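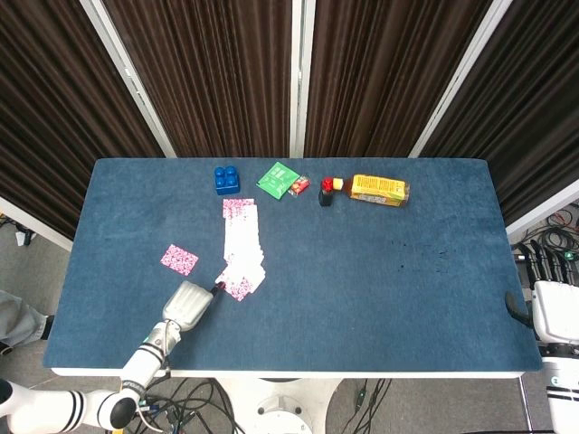
Card spread on the blue felt, left hand at the near end of it, right hand parked at the table edge.

Notebook Home Entries Hands Fixtures Search

Tuesday, after lunch

Spent a good long while with the two hands today, and I'm happier with them than I was last week. Catríona wanted the cards in the comparison because they're thin and slide on each other, and she was right, they show up differences that the toy block never would. The silver-gray hand (left) goes in fingertip first and I can lower the press force in steps of 2 without the controller complaining. The black one I've only run on the block and the bottle so far, so please don't read anything into its blank column yet!

Settings for whoever picks this up: controller loop at 100, force cap at 68 on the Treveo scale, wrist speed left where Eamon had it. Above that cap the fingertip digs into the felt and drags, and then I'm chasing cards all over the place – ask me how I know.

The small things along the back stay in for the next round. I'd like the green packet and the wrapped candy tried with both hands, as Silvana thinks the crinkly wrapper will confuse the contact threshold and I rather think it won't. We have a coffee on it.

Log is at about 2,000 lines now, so Bríd, could you split it before you plot? Next up is the single card off by itself, face down, picked up by its edge. Ieva has an idea for the approach angle and I've promised her the first go in the morning.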